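Finish trials, bench two
June, started 8:40 am

Third go at the Tamemia hardwax oil. I'm writing this one up properly because the first two rounds were recorded on the back of a sanding disc packet, which has gone in the bin. Till wants a decision before we order for the library job. My position going in is that I don't believe the tin.

What the tin says: one coat, full protection, ready for use in 48 hours. It also says "food safe" with nothing behind it, which I'm leaving alone today. What I care about is the one coat. Every one-coat finish I've used in this shop has needed a second by the end of the year, and we're the ones who drive out and do it.

Set-up. All the boards came out of the same plank of ash, 508 mm long, planed and then sanded to 150. I stopped at 150 on purpose. Rüdiger sands everything to 240 and then complains that the oil doesn't go in. The tin says "120 to 180" in small print under the lid. He hadn't read under the lid, and neither had I until yesterday.

Boards are marked in pencil on the underside:
A – Tamemia, one coat, as per tin
B – Tamemia, two coats, second after a night
C – Poler wipe-on, three coats thinned
D – the Poler again, straight from the can, one heavy coat
E – bare

The bare board is there because Neelam asked last time how we knew a mark was the finish failing and we didn't have an answer. Fair enough. Should have been in from the start.

Poler was an old can with a skin on it. Strained it through a stocking. That might be a problem for C and D and I'm noting it now so I can't pretend later that I'd forgotten. If C does badly I'll repeat it with a fresh can before saying anything rude.

Marks. Four liquids: black coffee, red wine, white vinegar, mustard thinned with water. One drop each from the same dropper, under an upturned glass, for an hour, then wiped with a damp cloth and nothing else. Last round somebody wiped with spirit and took the finish off along with the stain, and then wrote "cleaned up well". That line is still in the folder. It shouldn't be.

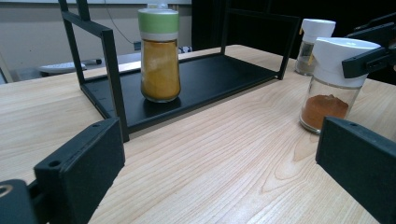
Does a second coat add anything if the first one has soaked in evenly?
Only at the end grain, going by these boards. On the face, A and B took coffee and vinegar the same way and I couldn't pick them apart with the pencil marks hidden. On the cut ends the single coat drank everything I put on it and the double held the drop up for the whole hour.

So that's one point for the tin and one against, depending on whether your table has ends. Most do.

11:20 am. Wine. Slight grey ring on A, fainter on B, nothing on C. D has a ring but it's in the film and not in the wood; if I tilt it to the window the ring is on top. Bare board looks like a crime. I had expected the wine to separate the oil from the varnish by a mile and it didn't. Teodor thinks it's the ash being open and that on maple we'd see less again. Could be. We aren't building the library job out of maple, so I'm not chasing it.

Mustard was worse than the wine on all of them. Yellow halo on every board, C included. I put A and C on the sill after lunch to see whether daylight shifts it. The supplier's rep (Lodhi, the short-sleeved one) told Henrik that mustard stains "fade by themselves". I asked Henrik how long and he said the rep hadn't said. I'll look again when the sun's been on them a while and write down what I see and no more than that.

Weight test. 500 g brass weight on a felt pad, left standing overnight on each board at the stage where the tin says "light use". On A the pad left a print. It rubbed out with a thumb, mostly. B kept its print and I could still feel it with a fingernail in the morning. So more oil on the surface means a softer surface for longer, and the 48 hours printed on the tin is for one coat at a temperature our shop doesn't see in June. We had 13 degrees in here at half past eight. The tin says 20. They'll say we didn't follow the instructions and they'll be right, but the customer's hall won't be at 20 either.

I would like to see one of these data sheets written by someone with cold hands. 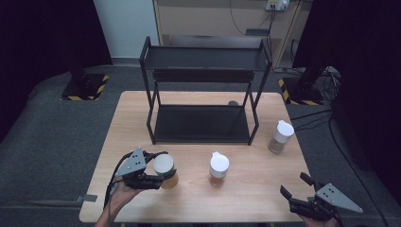 Edges and corners are where I think the whole one-coat claim comes apart, and flat test boards hide it. Oil sits on a flat. On a sharp arris you wipe it straight off with the cloth, and the first place a sleeve rubs is the place with the least on it. We've been giving the sample boards square corners because it's quick, then selling tables with a radius on them. A top like the pale one in the photo, with its corners rounded off, gives you a stretch of curve where face grain turns into end grain and back again, and I'd want to know what one coat does right there before I signed anything. So next round gets a proper radius on two corners of each board and the other two left sharp. Teodor has the router template somewhere. If he hasn't, I'll draw round the Fudel paste wax tin.

Feet are the other thing we skip. People put metal on tables and then drag it. Our felt pad is kind. I want a dry scrape with something narrow and hard, one direction, same load each time. Neelam suggested pulling a steel bar across under the brass weight with a length of string, which sounds silly and is probably better than me leaning on it and guessing. Leaning on it is how we got the result in the folder that says the Poler is "very tough". Very tough compared to what, and leaned on by whom?

Disagreement, for the record. Till reads the same boards and says A is good enough. His argument is that oil can be patched by the owner with a rag and the varnish can't, so a slightly weaker finish that people can fix beats a stronger one they can't. I half accept that. My trouble with it is that I've yet to meet an owner who patched one. The tin of touch-up oil we hand over goes under the sink. When we go back the tin is still sealed and there's a ring on the table from the first Christmas. Till says that's a sample of the people who ring us. Also true, annoyingly.

Smell: the oil still smells on day two. Not bad, a bit like putty. The Poler stinks on day one and then stops. For a library I'd think about that.

Cost. I haven't done it properly. One coat of Tamemia comes out dearer per board than three of Poler by my scribble, but I weighed the tins on the parcel scale, which is useless for small differences. Henrik to borrow the decent scale. The price on the Lodhi invoice doesn't match the price on the quote either and somebody other than me should ring them.

3:50 pm. Looked at the sill boards. Mustard on A is maybe paler. I held it against the piece that stayed in the drawer, except the piece in the drawer is from B, so that comparison is no good. Cut a fresh one from the offcut, oiled one coat, will mark it tomorrow and put half of it under foil. Should have thought of foil at lunch. 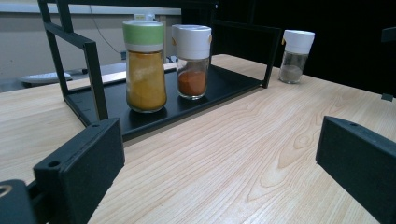

Light wood tabletop with the black rack.

Where I am tonight: two coats for anything with exposed end grain, whatever the tin says. One coat might be all right on shelves. I'm not putting "full protection" on any paper that leaves this shop. Poler stays in the running until C is repeated with a clean can.

To do
Fresh can of Poler, date on lid
Router radius on two corners per board, all five
String and bar scrape, Neelam to rig, I'll pull
Foil on half the mustard board
Heater off for the next lot, leave the thermometer on the bench and read it morning and night
Take the "cleaned up well" page out of the folder
Rüdiger: 150, please, and read under the lid

Boards are on the top rack by the extractor. Don't stack them. B is still soft.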